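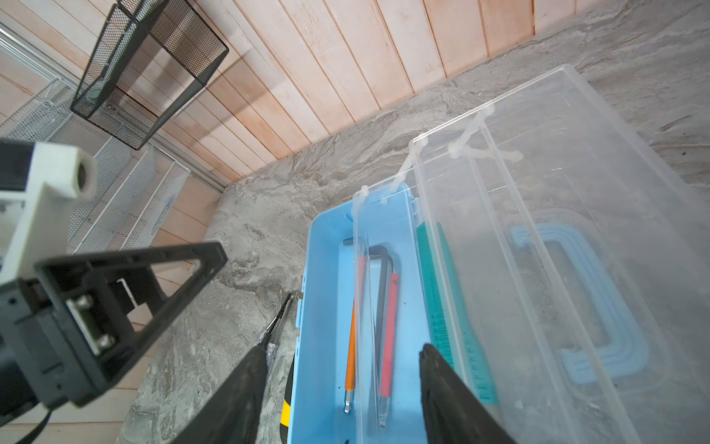 4 min read

Pidwood has supplied letterpress and copier papers from a unit in Broltavcombe for 20 years. Its stock manager, who asked not to be named, spends most of the week on one problem: moisture.

"Paper takes up water from the air until it balances," she says. "If one edge balances before the middle does, you get a wave. A wavy sheet misfeeds."

The store is held at 50 per cent relative humidity. Reams of 500 sheets stay wrapped until the day of use, and pallets delivered in cold weather stand for two days before the outer film is cut. The firm moved to this routine in June, after a batch of Cukari uncoated was returned by a customer. Of 3,000 sheets tested, 302 had curled beyond the limit.

"The mill was not at fault," she says. "We had opened the wrap too early – the sheets were colder than the room."

Grain direction causes fewer returns but more telephone calls. Sheets expand mainly across the grain, so a folded job printed the wrong way cracks at the spine. Pidwood now marks the direction on every label, including the Panyasiri range, which arrives unmarked.

Asked what small offices should do, she keeps it short. "Keep it flat, off the floor and away from a radiator. Close the wrapper again when you have filled the tray. Most jams we are asked about come from half a ream left open over a weekend."

The next change is a second humidity sensor by the loading door, where readings drift most.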